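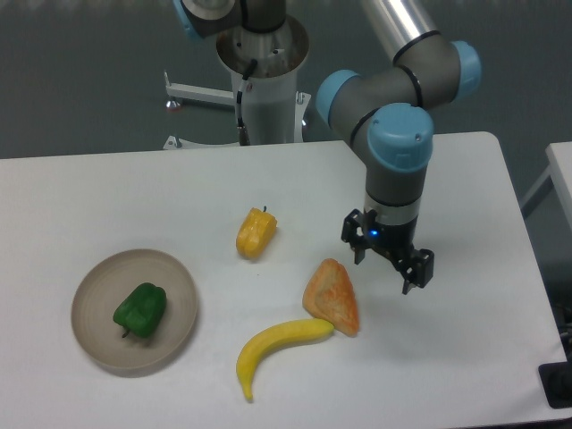 Attachment: play food on the white table, green pepper on the plate

From: Liesbeth Vandenberghe
To: play-kitchen list
Date: 07/04/2019
Subject: Re: Replacement food set, scale and finish

On the scale question, Ximeng Xu wrote:

> The Escobedo set we ordered in March has 12 pieces. Before I
> order the Flondis set (20 pieces, same price band) I would like
> to know whether the sizes match. Last time we mixed makers, the
> tomato came out larger than the loaf. Also, does the finish
> show glare under the ceiling lights?

Sizes first. They do not match within a single set, so I would not expect them to match across two. In the attachment the yellow pepper is smaller than the green one. For sorting by kind this does no harm. For sorting by size it is useful, provided the labels say "pepper, small" and "pepper, large" and the color is left out of the name.

Finish: the green pepper is glossy and has a bright highlight on top. The plate is a muted grayish tan with a raised rim, and I would keep it. White plates on a white table have poor contrast at the rim, and the younger group tends to set things down half on, half off.

Labeling: the orange triangle has no agreed name. Our inventory sheet says "toast", the spare sheet says "pastry", and either is defensible from the shape. I propose "bread, triangle" on both. The banana needs no change.

Storage: the present bin holds 17 pieces with the lid closed - I tested this with the plates out. A second set means a second bin. Visow makes one in the same footprint that stacks. Plates should go flat at the bottom, bread next, peppers and banana last.

Cleaning: damp cloth, mild soap, air dry on a rack. Do not soak. Water gets in at the pepper stems and takes 4 days to come out.

If there are no objections I will correct both sheets and leave the Flondis order with Ximeng.

Liesbeth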